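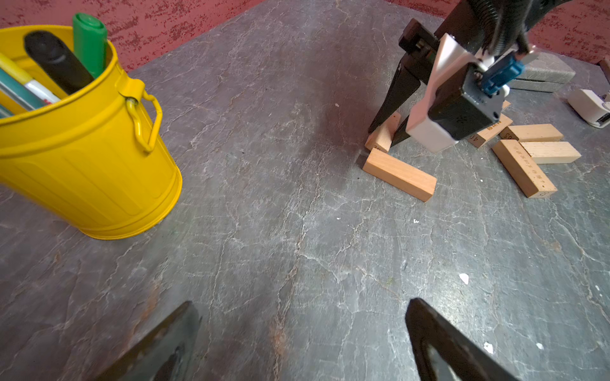

How many pens does one desk need? Fewer than you own, and probably only as many as fit in one small holder without a fight.

I came to this late, I'll admit. For years I kept a drawer (you know the kind) where every pen that ever entered the house went to live, and on a rainy Tuesday in February I finally tipped the whole thing out onto the floor. There were 206 of them! I sat down with a pot of tea and a pad of scrap paper and scribbled with each one, and by supper I had kept 41. The rest were dried up, or leaked, or had that scratchy feel that makes me want to stop writing altogether.

The 41 are mostly in a shoebox in the closet now, and only a handful get to stay out at a time. I do love the little yellow trash can for this – the ribbed metal kind with a wire handle at the side, just like a proper one shrunk down. At the moment it has markers in it for the most part, a green one and a fat black one and a white one with red on it, and it makes me smile against the gray tabletop and the red wall behind. My sister-in-law thinks it's far too loud. She has a very tasteful cup from a shop in Henemton, and her pens fall out of it.

If you're after something similar, I'd look for a bit of weight in the base and a rolled rim, which is kinder on the fingers when you're fishing for a pencil. Next weekend I'm doing the paper clips, and I have a feeling there are more than 500.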